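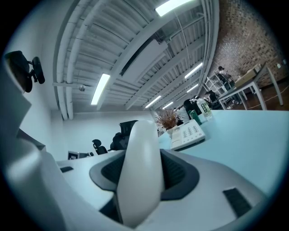 If you've walked past the old Stiltton building in the evening lately and wondered why the third floor is glowing again, I have your answer. Wendedix, the people who do those online booking calendars for hair salons and dog groomers, have taken the whole floor and are moving in bit by bit. I went up for a look last month, and I'm going to tell you far more about the ceiling than you asked for.

First the basics. The floor had been sitting there since the catalog company left, and the lease was signed in the spring. Wendedix has 20 people on staff, up from 8 when they were squeezed in over the bakery on Tavemell Street (I used to smell cinnamon every time I dropped by, and I will miss that). They're planning to have everybody upstairs by December, with the last of the boxes coming over whenever the last of the boxes comes over. That's how Guðlaug Eskildsen put it to me, and she runs the office, so I'll take it as official.

Now, the ceiling. Anyone who worked up there for the catalog company will remember those saggy gray tiles with the brown rings on them. They're gone! The whole lot came down over two long weekends, and the corrugated metal deck and the beams have been left showing and painted white, pipes and ducts and all. It's one big open room, and the beams run off toward the far end with long fluorescent lights between them. I know some people can't stand fluorescents. I grew up doing homework under one and I find them sort of cheerful.

Guðlaug told me the plan was to put up new tiles, same as before, and they had even gotten a price for it. Then the old ones came down and everyone stood around looking up and liked it. "It was like finding another room on top of the one we'd rented," she said. So they spent the tile money on paint, and what was left over went on a better coffee machine, which I tried, and which is very good — I had two cups and talked too fast for the rest of the visit.

The painting was done by Leonardo Barbieri and his nephew, who did the bank lobby and also my sister's porch. Leonardo says corrugated metal is miserable to paint because you think you've finished a stretch, you move the lift, and there's a whole row of undersides you missed. He had a stiff neck for most of the job. He also said he'd do it again, though he said it while rubbing his neck.

My big question was about noise, because a metal ceiling and a hard floor can turn a phone call into a train station. Guðlaug admits it was a worry. There's a rug budget. There's been a long discussion about whether the rugs should match, and I was asked my opinion and said no, they shouldn't, and I could tell I had picked a side without meaning to. The phone people are getting a corner with a door on it. Everyone else seems happy to be out in the open, or at least happy to have more than an elbow's width between one desk and the next.

The other thing I liked is how plain they've kept the walls. A few people on the staff want a mural, and a sketch is being passed around with a lot of combs in it. Guðlaug would like to live with the place for a few months before anybody buys a brush, and Leonardo, when I mentioned the combs to him, just said he was booked.

Downstairs, the sandwich place is already feeling the difference. Song (the lunch counter, for those of you who only know it as "the one by the stairs") has started opening at 7:30 and has added an egg roll-up that I would cross town for. I asked at the register if that was on account of the new neighbors and got a big grin and a free pickle.

Parking is the one grumble I heard. The lot behind the building is shared with the dentist, and there's been some friendly back and forth about who gets the spaces near the ramp. For now the Wendedix crew is asked to use the far row, along the fence, and to leave the ramp side clear for patients. If you're visiting, the street is free after six.

They're also going to have an open evening once the move is done, so neighbors can come up and see the place. There'll be food from Song and I'm told the elevator will be working, which it was not on the day I visited. The invitation is going out by mail to 200 addresses on the nearby blocks, and if you don't get one, come anyway — Guðlaug said so, and I wrote it down. Use the side entrance on Tavemell Street and take the stairs on the left. The ones on the right only go to the dentist.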